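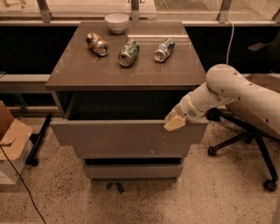
**Mohsin Arain**, contributing writer, home and money

11/27/20

The woman from Bekum had a slide with a drawer on it. It was the second slide, after the logo, and it said that the average household could recover 1,000 pounds a year by "activating dormant goods". I wrote the phrase down and put two lines under it. Then I asked where the figure came from, and she said she would get back to me. That was in September.

Decluttering used to be a chore. Then it was a book, then a run of television programmes, and now it is a service you pay for by the hour. Bekum sells a version of it to people in Plivodham and the villages nearby. For the first visit, a consultant comes round, opens everything you own that opens, and tells you what kind of keeper you are. I was a "deferrer". My neighbour was also a deferrer. I have yet to meet anybody who was told they were anything else, though the leaflet lists several types.

I am not against tidiness. I grew up in a flat where every cupboard had to be leaned on before it would shut, and I can see the appeal of a bare shelf. What I doubt is the arithmetic, and the promises that get hung on it. We are told that a clear bedside table gives you better sleep. A clear hallway, according to the same leaflet, improves your marriage. An empty can left on top of a cabinet is a "decision postponed", when most of us would call it an empty can.

Tiziana De Luca has run the second-hand furniture shop on Naqvi Street for 29 years, and she sees the other end of the business. When I visited, her back room was full of bedside cabinets.

"They clear out the drawers and then they've got nothing to put in the drawers, so they get rid of the cabinet," she told me. "Then in the spring they come in wanting a cabinet."

She pays very little for them. She has to, as so few sell. The people who bring them in have usually been told by somebody with a clipboard that a small cabinet in decent order will fetch 30 pounds. De Luca offers 10, and some of them walk out. A few come back later in the day and take it.

Nor is the stuff inside worth what people hope. I spent an afternoon at a house sale in Pakivville, which is the sort of place where the trade is supposed to be good, and watched a box of kitchen bowls go unsold at any price. The owner had paid a consultant to sort them. The consultant's fee came to more than the whole day's takings, and that was before the petrol.

Bekum's answer, when I put this to them, was that the money is only part of it. Clients report feeling lighter. I am sure they do. I feel lighter after a haircut, and I don't expect it to alter my finances. The firm also said it follows up with every client after six months, but it would not share the results – it calls them commercially sensitive – and my neighbour says she was never contacted.

What did she get out of it? She thought about this for a while. The linen cupboard is still good, she said. The kitchen went back to how it was within a fortnight. The spare room is where everything from the linen cupboard went.

My own visit ended with a list of things to do, printed on rather nice card. I was to empty one drawer a day, start at the top and work down, and "thank" each item before letting it go. I did the first drawer and found a set of keys that fit nothing in the house, plus a warranty for a kettle we no longer have. I threw out the warranty. The keys I kept, along with the card, and both are in the drawer.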